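The Bed Is Not a Folding Table

By Araceli Urquijo

Every January somebody publishes the same advice. Dump the clean laundry on the bed, the theory goes, and you will have to fold it before you can sleep. I have followed this advice on and off for 13 years, and I would like to lodge a complaint.

The idea assumes that a tired person standing in front of a covered bed will fold. A tired person will move the pile to a chair. At ten at night the chair wins every time, and by Saturday the chair has its own pile and you are digging through it for a matching sock.

My sister swears by the bed. So does the Modton newsletter, which lands in my inbox whether I ask for it or not and which last week promised me a folded load in 13 minutes. I timed mine. It took 51, and that was with the phone in another room. Granted, I stopped to look for a button.

Part of the trouble is the surface itself. A mattress gives. You smooth a sleeve flat, lean over to reach the other one, and the whole thing slides toward your knee. Fitted sheets make it worse, because they never lie flat either, and now you are trying to make straight lines on top of wrinkles. Knits are the worst of the lot. Pick one up by the end and it twists, and you have to lay it out all over again.

Then there is the size. People with big beds think the extra room helps. I think it just gives the clothes somewhere to go. One piece ends up in front of you, the next one is at the far end in a heap, and the small stuff drifts over to the headboard and stays there. 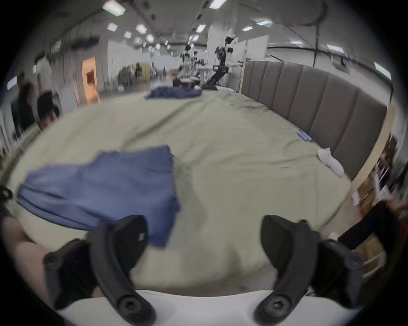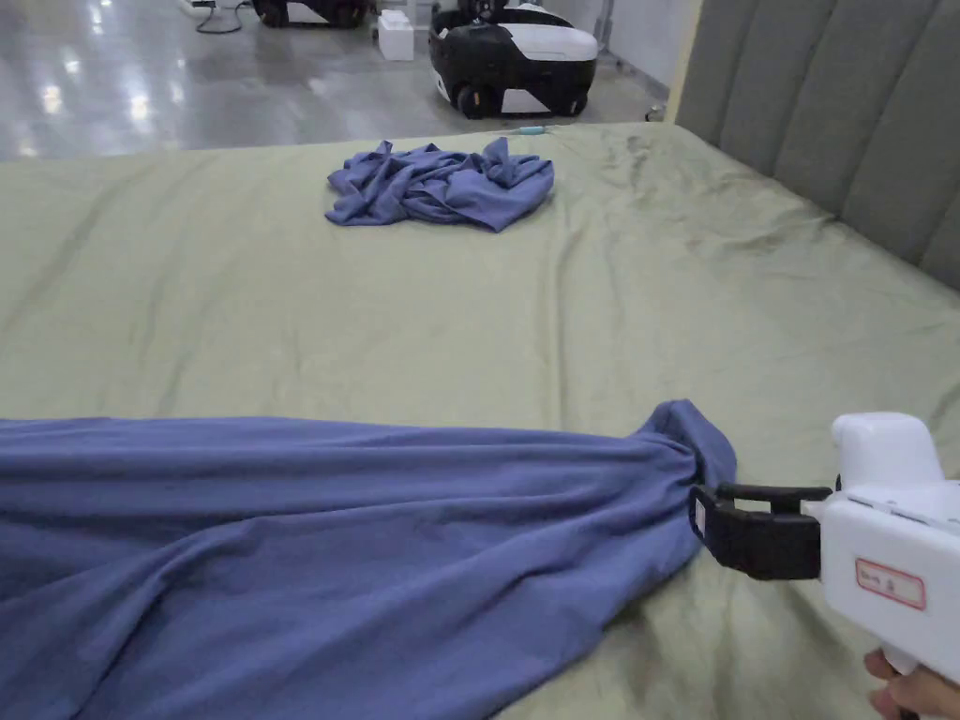
What I would do instead

Fold standing up, at something hard and about as high as your hip. The top of a dresser will do. So will a kitchen counter, once it has been wiped and dried. I used an old Kadholm desk for most of last year, and it was ugly and wobbled at one corner, but a T-shirt stayed where I put it.

Keep the basket on the floor and take out one thing at a time. The big dump is what makes laundry look hopeless. Five shirts in a stack feel like progress – 5 shirts somewhere in a mound feel like nothing at all.

I am also not convinced that everything needs folding. Pajamas don't. Neither do gym clothes, or the blue sweater you wear around the house and will put back on tomorrow. The tidy crowd will tell you that a drawer of neat little rectangles changes how you start the day. Maybe it does for them. I have had the rectangles, and I was still late for work.

My sister read a draft of this and says I am doing the bed method wrong, that you have to make the bed properly first and pull the sheet tight. She may have a point about the sheet. I have told her I will try it her way until April, and the chair is staying where it is.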